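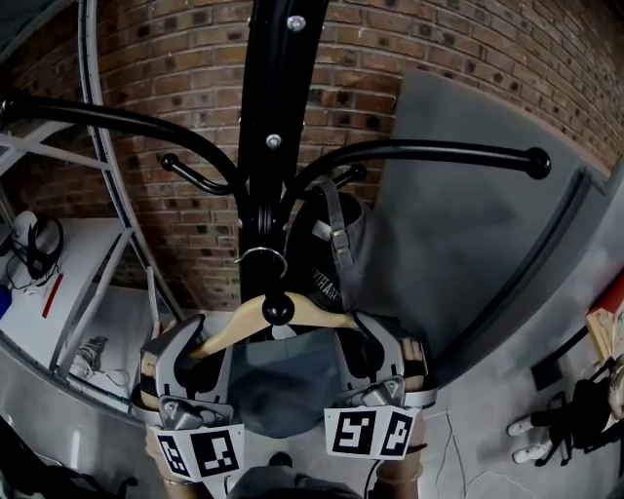 Home | Science | Machines | Rules and Safety | Ask Us | Teachers

August
By Anjani Setiawan

Rules for Teaching a Robot to Hang Up Clothes

A robot can learn a chore by copying a person. The person does the chore many times while holding grippers, and each try is stored as a recording. One complete try is called a demonstration.

Demonstrations need rules. If every person worked in a different way, the robot would receive mixed instructions. The rules below come from the handbook used at the Prondach workshop in Rirnimthorpe.

Rule 1. Use the grippers for the whole task. A gripper has two jaws that open and close. It cannot feel cloth the way a fingertip can. If a sleeve slips, fix it with the jaws. A robot has no spare fingers to borrow.

Rule 2. Keep the markers uncovered. A marker is a flat square printed with a black and white pattern. A computer can find the pattern in a video and work out where the square is and which way it is tilted. Sleeves and thumbs must stay off it.

Rule 3. Move at a steady speed. Fast, jerky movements blur the video.

Rule 4. Start and finish the same way. Both grippers begin open. A demonstration ends when the hanger is on its hook and the jaws have let go.

Rule 5. Change one thing at a time. After 10 demonstrations, swap the garment or move the hanger to another hook. Write the change in the log. A robot that has only practised with one colour of shirt may do poorly with another.

Rule 6. Label mistakes. A dropped hanger is marked "failed" and kept in a separate folder. It is never deleted, and it is never counted as a success.

Rule 7. Rest. At Prondach a person stops after 100 demonstrations in a day - no exceptions.

Checking comes last. A second person watches every recording. In one set of 637, the checker, Beatrice Khaemba, sent back any with a covered marker, and those were done again.

Words to know
Demonstration: one recorded try at a task.
Gripper: a tool with jaws for holding things.
Log: a written list of what was done.

Comments (3)

Hjørdis T.
My grade four class wants to know if the failed folder is ever used.

Anjani Setiawan
Yes. It is used to test whether a program can tell a failure from a success.

Jytte K.
Does rule 5 count for trousers? My son tried it with kitchen tongs and the trousers were the hard part.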